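**From:** Nazma Patwary
**To:** gripper-eval list
**Date:** 6 June 2022
**Subject:** Re: finger choice for the two-arm box and lid work

Replying to Zachary's questions inline. The short version is that I would keep the ribbed fingers on the left arm for now and leave the right arm alone until the force limits are sorted out.

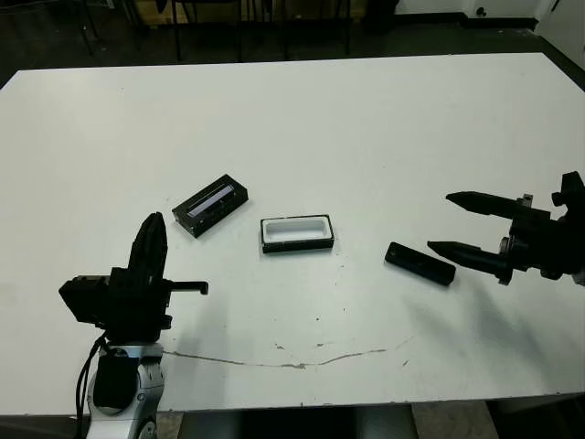
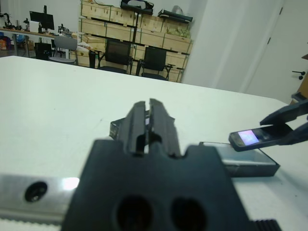 > On the earlier run you reported 104 completed placements out of 200. Is that per arm or for the pair?

For the pair. A placement counts only if both arms release and the part stays where it was put. Logged per arm, the left does better, but I don't trust the split yet. The controller writes one status word for both sides, and Arif is still separating them.

> Were the Nedari fingers and the Wanik fingers run at the same closing force?

No. The Nedari set ran at 20 N and the Wanik set at whatever the default profile gives, so please don't compare those two columns in the January sheet. I have marked them. The repeat will use 20 N for both.

> How much of the failure is perception and how much is the grasp?

Going by the logs, mostly grasp. Flat parts are the worst. The fingertips touch the table before they get under the edge, the arm faults on contact, and the retry starts from a slightly different yaw. Raising the approach by 7 mm stopped the faults but lost the thin parts completely. Kanokwan wants to try a compliant tip instead. I have no objection if the tool offset is measured again afterward.

The wrist camera is a separate problem. With the fingers closed they hide most of what is directly ahead, and the pose estimate falls back on the head camera for the last part of the approach. Dark parts on the white table segment well from the head view. Glossy tops do not, and the estimate jumps when the overhead light hits them.

> Can we drop the Liyanage controller from the comparison?

I would keep it for one more round. Its latency is worse on paper, but it handled the handover between arms with fewer stalls.

Still open:

- status word split (Arif)
- tip material and new tool offset (Kanokwan)
- exposure setting on the wrist cameras (me)

Jawad, please hold the firmware update until the repeat is finished.

Nazma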